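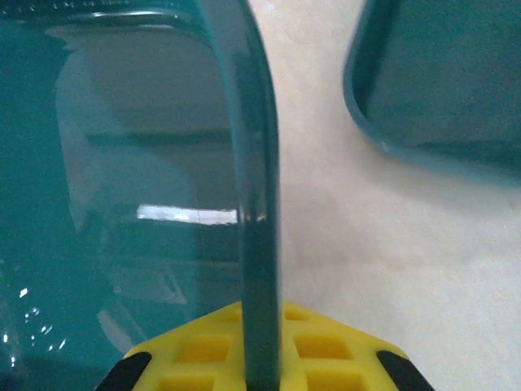 Firdevs Ertürk 今早在电话里提出,一套打着“开箱即用”旗号的双臂分拣套件,评审时最该看的是安装手册里没有写的那些步骤,请我把今天现场补做的每一道工序都记下来,连同所用的时间。她的意见我认为合理,本日日志即按此办理。

星期四,Clikovow 培训楼二层实训室。Hineck 双臂台面套件试用评审,本人主记,Güven Kırmızıgül 负责操作,Gervásio Peixoto 上午到场,下午因另有教学任务离开。

上午八时四十分开门。先查昨日封存情况,封条完整,电源处于断开状态,急停按钮在按下位置。随后按手册第三章顺序上电:先控制盒,后左臂,再右臂。手册要求两臂上电之间须等待指示灯稳定,但未写明稳定是指常亮还是指闪烁停止,中文译本与英文原本在此处用词又不一致。Güven 按常亮理解,未出现异常。此条记入文档类问题,请供方 Softić 书面答复。

九时一刻开始回零。左臂一次完成。右臂第一次回零时在肘部位置报关节偏差,按提示重做后通过。Güven 认为与昨天下班前没有把右臂放回停靠姿态有关,手册确实在附录里提过一句,但正文的关机流程中没有这一步。我们商定今后关机时一律先回停靠姿态再断电,并在本院使用规程草案里补写。重做回零耗时六分钟。

九时四十分起校准夹爪。手册对这一节写得较细,图示清楚,刚接触设备的学员应当能够照做。需要指出的是,校准程序的界面只显示进度条,没有数值,做完之后操作者不知道结果离允许范围有多远,只能看到“通过”二字。对教学而言这是一个缺陷,学员需要看到数据才能理解校准的意义。Gervásio 在这一点上态度比我更为坚决,他主张把“显示校准数值”列为采购的前置条件。我的意见是先列为建议项,待供方说明固件是否已有该功能、只是未开放,再作决定。两种意见均在此记录,留待评审会讨论。

十时零五分至十一时半,进行积木按颜色分拣的示范任务。任务内容与供方提供的教案第一课相同:彩色积木散放在台面上,由两臂取放到后方的收纳盒中,绿色归橙色盒,黄色与橙色各归一只蓝绿色盒。教案的本意是让学员明白盒子的颜色与积木的颜色没有必然关系,归类规则由程序设定。这一设计用意不错,但橙色积木不进橙色盒,初学者头几次大都会看错。昨天旁听的两位教师也为此发生过争执,一位认为应当改成同色归同色,另一位认为恰恰应当保留。我倾向于保留,同时在教案开头增加一段文字说明,避免学员把规则误认为故障。

操作方面,Güven 今天没有使用自动程序,全程采用示教方式,由他分段引导两臂的动作,再由控制软件回放。他反映左臂引导时手感偏重,右臂较轻,问是否为正常现象。查手册,阻尼可在设置页调整,出厂值两臂应当相同。调出设置后发现左臂阻尼高一档,不清楚是出厂时如此还是昨天有人改过。设置页没有修改记录,也没有权限区分,任何登录者均可更改。对多人轮流使用的实训室来说,这一点必须解决。已列入重点问题。

阻尼调回一致后继续。中间暂停一次,原因是回放时左臂停在一块积木上方不再下降,软件提示“路径点冲突”。删除相邻的重复路径点后恢复。提示语没有说明是哪一个路径点,Güven 是逐个试出来的,用去十一分钟。若由学员自行处理,恐怕整堂课都要耗在这里。

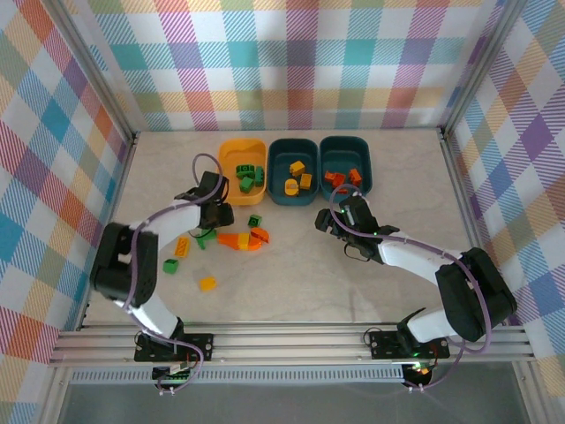

关于双臂之间的配合,供方资料称软件具有互避功能,一臂进入共用区域时另一臂自动等待。今天按教案设置共用区域后试了几种先后次序,等待动作均能触发,但等待时间偏长,让出区域之后另一臂还要停顿片刻才起步。参数表中有一项“恢复延时”,说明栏为空白。未经供方确认,我们没有改动。Gervásio 离开前嘱咐,涉及安全的参数在评审期间一律保持出厂值,此意见我完全同意。

工作围挡的情况一并记录。四周三面挡板采用彩色格纹面,昨天有教师提出花纹过于醒目,会分散学员注意力,也担心影响视觉识别。就本周的示范任务而言,我们没有得到可以支持或否定这一看法的材料,故暂不写入结论。下周如有时间,可换用素色挡板做一次对照。地面为浅色石纹,积木颜色与其反差较大,读起来不费力,这一点各位教师没有异议。

午间与 Softić 方面通电话,对方接听的是 Rogelio Malabanan。就以下事项作了沟通。

其一,价格。套件报价为 2,565 欧元,含双臂、控制盒、安装导轨以及基础教案,不含围挡。年度维护服务另计,每年 645 欧元,包括远程诊断和一次上门检查。我询问上门检查是否包括更换夹爪胶垫,对方答复胶垫属于耗材,不在其内。请对方将此写入报价单附注,对方同意。

其二,试用期限。合同约定试用 15 天,自设备通电验收之日起算。我方提出,安装后等待控制盒更换的时间应予扣除。对方表示理解,但需请示。此事请 Sinan Keskin 跟进,以书面往来为准,电话答复不作数。

其三,教案的使用范围。基础教案目前只授权在一间教室内使用。本院在 Kikholm 另有分部,若将来两地同时开课,是否须另购授权,对方未能当场答复。此项涉及总费用,在得到答复之前,费用比较表中不宜填写合计数。

其四,连续运行。宣传页写有可连续完成 300 次取放而无需重新校准。我请对方说明测试所用的物件、重量及取放间距,对方称将提供测试报告。在收到报告之前,本院评审材料中不引用该说法。

下午一时半复工,做收纳盒位置偏移的试验。做法是将盒子略微挪动,再回放上午录好的动作,观察夹爪与盒沿的关系。收纳盒边沿较厚,夹爪贴近盒壁时留给操作者判断的余地很小。Güven 建议在台面上贴定位标记,每次上课前由学员自行对位,顺带作为一项练习。我认为可行,但标记应由供方随套件提供,统一尺寸,不应由各院自行裁贴。若供方不愿提供,则由本院制图室出一张模板。

下午二时二十分,试验控制软件的断线恢复。拔下控制盒网线后,两臂保持原姿态,没有下垂。重新接入后,软件要求重新登录,已录制的路径仍在,未保存的一段丢失。软件未作自动保存,也没有提醒。请供方说明是否计划改进。

二时五十分,请一名未接触过该设备的二年级学员按手册独立完成一段简单示教,我和 Güven 只旁观,不作提示。该学员用二十五分钟完成,其间在两处停下:一处是找不到“新建任务”的入口,一处是不知道示教结束后须先确认再松手。前者属于界面问题,后者属于手册问题。学员事后表示动作部分并不难,难的是软件菜单的名称与手册上的名称对不上。经核对,确有多处不一致,手册对应的是上一版软件。这一条我认为分量较重,单列。

三时四十分整理线缆。两臂的紫色线缆在夹爪上方绕成较大的弧,手册称这是为保证腕部转动留出的余量,不得扎紧。Güven 担心学员走动时碰到,我看过之后认为只要人员不越过前方导轨,问题不大,但应在使用规程中写明站位。地面警示线由后勤部门下周粘贴,申请单已于四时送出。

四时十五分按商定的新流程关机:清理台面,两臂回停靠姿态,按下急停,断开控制盒电源,加贴封条。封条由我与 Güven 共同签字。

今日结论性意见暂定如下,供评审会参考。设备机械部分表现平稳,适合作为入门实训使用。软件及文档部分与宣传材料有差距,手册版本不符、设置无权限管理两项,建议作为签约前必须解决的事项。校准数值显示一项,评审成员意见尚未统一。费用部分须待授权范围和耗材价格明确后再议。

待办事项:
向 Softić 索取与现行软件版本一致的手册,中英文各一份。责任人 Güven Kırmızıgül。
试用期扣除事宜的书面函件。责任人 Sinan Keskin。
将今日工序及耗时单独列表,发 Firdevs Ertürk。由本人办理,今晚完成。
“恢复延时”参数的含义及允许范围,待供方工程人员答复。
教案第一课开头的说明文字,由 Gervásio Peixoto 起草,本人校阅。

五时十分锁门,钥匙交一层值班室登记。登记簿上昨日一栏归还时间漏填,已补签。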